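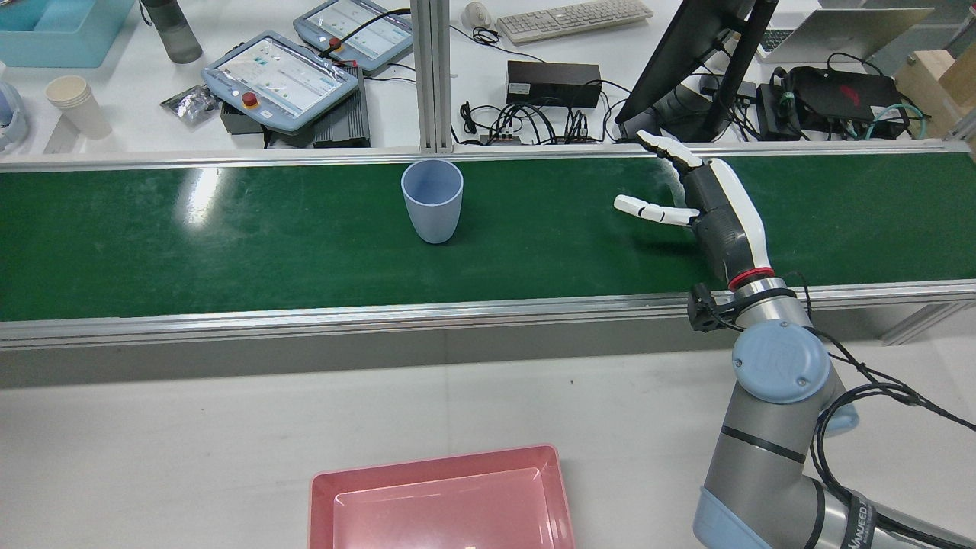
Hand B at the belt, blue cup. Pink tray at the front.

Gripper trials: questions we keep getting
Brorstead bench, last updated Friday, May 31, 2019

What are you comparing?
Two end tools on the same kind of job. Hand A is the Gistlow two-jaw gripper, plain parallel jaws. Hand B is the one with fingers and a thumb. Same cup, same belt, same tray for both.

Is there a winner yet?
Depends what you pick up. Cups and tubs, Hand B is ahead on how gently it holds. Small flat stuff, Hand A, easily. For speed also Hand A. Full table goes up once the last block of runs is done.

Why a cup?
Cheap, light, tips over if you nudge it. Tapered sides too, so straight jaws tend to push it up or down a bit. A box would tell you much less.

Is the belt moving during the trials?
Not in the first set. Belt stopped, cup stood upright, arm comes in from the side. Moving belt is the second set, slow speed only so far. Please don't mix the two sets when you quote numbers, it's happened already.

How many picks per hand?
1000 each, in blocks. Stop between blocks, check the fixings, wipe the belt, carry on. A block that gets interrupted is run again from the start.

What counts as a good pick?
Cup leaves the belt, stays in the hand, goes down in the tray standing up. If it lands in the tray on its side thats a half, logged seperately. Dropped on the way is a fail. Cup knocked over before the hand closes is also a fail, even if it gets picked up after.

Which way does Hand B come in?
From the side, thumb level and pointing at the cup, fingers curled up on the far side of the gap. We tried coming down from above in March. Fingers kept catching the rim. Side approach is slower to set up but a lot more reliable.

Can I use my own arm with Hand B?
Probably. You need the right wrist plate and enough spare payload. Ask before you order anything. Cables on the outside are fine, but leave slack at the wrist and turn the last joint through its full range by hand first. We pulled a plug out learning this.

Which controller do you use?
Started on the maker's own, moved to Kaewkla for the second set. Finger commands are easier to time on Kaewkla. Setup was worse, took about 6 hours with the manual open. Results from the two are kept apart.

Do I need a camera?
For a cup in a marked spot, no. For anything placed by hand, yes. We're testing the Predano unit at the moment. Shiny belts are a nuisance: glare from the lights reads as an edge and the cup position jumps. Move the lamp before you touch the settings, saves an afternoon.

How long is the loan?
36 days, counted from delivery. Longer if no one's waiting. Send back every cable please, including the short ones.

Can we come and see it running?
Yes, email first. Stay on the pendant side of the bench while the arm is live, and know where the red stop button is before you start asking questions.

Do you share the raw logs?
On request. Plain text, one line per pick. Column names are a mess, sorry, a key is included.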